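课程作业 > 学生项目 > 自动化与机器人实践 > 小组报告

本网站使用 Cookie 以改善浏览体验。继续浏览即表示您同意我们的 Cookie 政策。 [接受] [设置]

夹得稳，也要守得住规矩：处理器插拔工位操作守则的制定与试行

小组成员：Sơn Tạ、Yaowalak Boonchu
项目代号：Goltora

一、写在前面

刚选题的时候，我们两个人想的其实是另外一件事。Sơn 想做抓取算法，我想做视觉定位，我们在实验楼一层的自动售货机旁边聊了快一个下午，把能想到的题目都写在一张草稿纸背面。后来指导老师看了那张纸，问了我们一句：“你们打算让谁来用这个工位，按什么规矩用？”我们俩都答不上来。回去的路上 Sơn 一直没说话，第二天早上他发消息给我，说要不我们就做规矩吧。

于是就有了这份报告。它讲的是一套操作守则，适用对象是实验室里那个用机械臂搬运桌面处理器的练习工位，大家平时叫它 Tadusora 工位。工位本身在我们来之前就有了，程序也有好几届同学写的版本，可是守则一直靠口口相传。谁先来谁教后来的人，教的内容每次都不太一样。有的同学习惯开机先回零，有的同学不回；有的同学戴腕带，有的同学觉得摸一下机柜外壳就够了。我们这学期做的事情，就是把这些说法收集起来，对照能查到的规范，写成文字，再请同学们照着做一遍，看看哪里行不通。

说实话，写守则比写代码慢得多。一段代码跑不通，屏幕上会告诉你；一条守则写得不好，往往要等到有人照着做、做到一半停下来抬头看你，你才知道问题在哪里。我们第一稿写完的时候还挺得意的，到第三稿才慢慢学会谦虚。

二、我们参考了什么

这一部分老师要求写清楚，我们尽量老实交代。

工业机器人的安全要求方面，我们主要读的是 ISO 10218 的两个部分，以及关于协作机器人的 ISO/TS 15066。坦白讲，以本科生的水平，我们没有办法把每一条都吃透，里面很多内容针对的是工厂里的大型设备，跟我们这种桌面工位差得比较远。我们的做法是先读风险评估的思路，再回头看自己的工位有哪些危险源：手指被夹、手臂意外启动、工件掉落、线缆被拉扯。这个思路对我们帮助非常大，后面几乎每一条守则都能追溯到这张危险源清单上。

静电防护方面，我们读了 IEC 61340-5-1 的介绍材料。处理器是静电敏感器件，这一点上课时都讲过，可是真正操作时很容易忘。Yaowalak 在这里要自我检讨一下（对，就是我），我在第一周就有一次没有接好腕带就伸手去拿料，被 Sơn 当场叫住。这件事后来写进了守则的培训案例里，没有写名字，不过现在大家都知道是谁了。

除此之外，我们还借阅了隔壁课题组 Stuvis 项目的内部操作手册。那本手册写得很细，有些地方甚至太细，翻到后面会忘了前面讲的是什么。我们从中学到的是版式：每一条只讲一个动作，动作后面写“由谁确认”。

三、守则的主要内容

守则正文一共16条，分成上电前、运行中、异常处理和收工四个部分。全文放在附录里，这里只挑几条我们讨论得最久的来说。

第一条讨论最久的是“人机分离”。我们规定，机械臂处于自动模式时，任何人的手不得进入围栏线以内，哪怕手臂看上去是静止的。静止的手臂可能只是在等一个信号，这个道理听起来简单，可是在实验室里待久了的人，反而最容易伸手进去扶一下。有几位学长觉得这条太严，说夹爪力很小，夹到也不疼。我们理解他们的意思，最后还是保留了原文，只补了一句：确需伸手时，先切到手动模式，并按下使能开关以外的停止按钮，由同伴口头确认。

第二条是夹持方式。处理器应从两侧夹持，夹指不得接触底面的触点，也不要压在顶盖正面。这一条我们原先写得很啰嗦，写了五行，后来 Sơn 建议改成“夹两侧，不碰底，不压面”，九个字，贴在工位旁边，新同学看一眼就记住了。夹持力的数值我们没有写死在守则里，写的是“以当前程序版本登记的数值为准，修改须签字”。之所以这样写，是考虑到夹指以后可能会换，数值写死了反而会误导人。

第三条是夹持姿态的目视检查。程序里已经有判断，可我们还是希望操作者在腕部相机的画面上亲眼看一下再放行：芯片是不是正的，左右夹指是不是都贴住了侧边，夹指顶端和芯片上角的相对高度有没有明显不一样。三样都看过，再按继续。
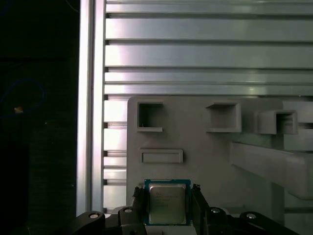

图1 腕部相机视角：两根黑色夹指从两侧夹住处理器，后方为浅灰色治具

把目视检查写进守则，起初只是我的一个私心。我总觉得做自动化的人不能完全不看现场，眼睛离开久了，手感也会跟着丢掉。后来试行的时候，有位低年级同学说，她以前不知道该看什么，看画面就是发呆，现在有了三个固定的点，心里踏实多了。听到这句话我们两个都特别高兴，晚上还去食堂加了个菜。

不过目视检查也有它的局限，这里必须写清楚。从腕部相机的角度，能看清楚的主要是芯片朝向镜头的一面和两侧的夹指，背面和下端是看不到的。所以守则里专门注明：目视检查不能替代底面检查，底面触点要在料盘侧用另外的放大镜看。另外，顶盖上的字在画面里太小，认不清楚，核对型号请以料盘标签为准，不要凭画面去猜。这一条是吃过亏才加的，试行初期有同学把画面放大了认型号，两个人认出两个不同的答案，争了好一会儿。

第四条是关于治具和周边物品的。我们要求开工前治具表面不得放置工具、螺丝或者水杯，线缆要理到手臂运动范围以外。这一条写起来最容易，执行起来最难，大家一忙就会顺手把螺丝刀搁在最近的平面上。我们试过贴标签，试过在地上画线，最后觉得最管用的还是在检查表里单独列一行，让人必须打一个勾。

四、试行过程

守则第二稿完成后，我们请了8位同学来试行，有做过这个工位的，也有第一次来的。每个人先读守则，再在我们旁观下完成一组练习。我们给自己定的纪律是：旁观时不说话，除非有危险。这个纪律对 Sơn 来说没什么，对我来说简直是煎熬，看到别人卡住我就想上去帮忙，有一次话都到嘴边了，硬是喝了一口水咽回去。

整个试行阶段累计完成584次抓取，每一次都有检查表。检查表是纸质的，我们考虑过做成电子版，可是戴着手套点屏幕实在不方便，最后还是用笔。整理这些纸花了我们整整两个晚上，中间还发现有一叠的页码顺序是反的，又重新理了一遍。

在这些记录里，有60次被操作者在目视检查这一步叫停。我们逐条看了叫停的原因，绝大多数是芯片略有歪斜，也有几次是操作者自己拿不准，宁可重来。最后一类我们一开始不知道该算什么，算误报吧，对操作者不太公平；算正确吧，芯片又确实是正的。讨论之后我们决定单独列为“存疑叫停”，并且在守则里写明：存疑即可叫停，不需要说明理由，也不计入个人考核。老师看到这一句的时候点了点头，说工厂里最难做到的就是这个。

我们没有设对照组，所以没有办法说守则让出错率降低了多少。第一版报告里我们写过“显著提高了安全性”，自己读了两遍，觉得站不住脚，就删掉了。能够说的只有：在试行期间没有发生人员受伤，也没有发生急停以外的异常停机。至于这里面有多少是守则的功劳，有多少是因为旁边站着两个人盯着，我们不敢下结论。

五、同学们提的意见

意见收了很多，有些很直接。一位同学在反馈表上写：“第七条看了三遍没看懂。”我们回去一看，确实写得不通，一句话里有三个“如果”。后来拆成了两条，原来的两条相近的内容则合并，总数没有变。

还有人问，为什么收工时要把夹爪停在张开的位置。这是我们从 Hà 实验室的做法里学来的，他们要求末端不得带着工件断电，避免重新上电时夹指状态和程序记录不一致。我们照搬的时候没有写原因，被问到才意识到，有些条目加一句解释，大家会更愿意照做。现在附录里凡是不那么直观的条目，旁边都有一行小字说明。

也有我们没有采纳的意见。有同学建议熟练操作者可以跳过上电前检查，我们想了很久，还是没有同意。熟练的人检查起来本来就快，省下来的时间不多，而且一旦有了例外，很快每个人都会觉得自己是熟练的那一个。

六、还没做完的部分

异常处理这一部分目前写得比较薄。工件掉落之后到底由谁捡、捡起来之后放到哪里，我们写了“放入待检盒”，可是待检盒满了以后怎么办，还没有规定。断电恢复的步骤也只在手动模式下走过，自动模式下的恢复流程需要下一组同学继续补充。

语言也是个问题。我们实验室里有好几个国家的同学，守则目前只有中文版，Sơn 正在翻译越南语版，我负责泰语版，翻译的过程中又发现了好几处中文原文有歧义的地方，比如“松开”到底指松开夹爪还是松开按钮。这些都记在修订表上了，计划在十二月之前统一改掉。

七、致谢

谢谢指导老师一遍又一遍地读我们的草稿，每次都用铅笔在边上写小字。谢谢参加试行的各位同学，你们填表的时候字写得再潦草，我们也都认出来了。谢谢 Stuvis 项目组借给我们手册，书角折了一页，是我们折的，很抱歉。

附录A为守则全文，附录B为检查表样张，附录C为修订记录，纸质版存放在工位旁的文件夹内，借阅请登记。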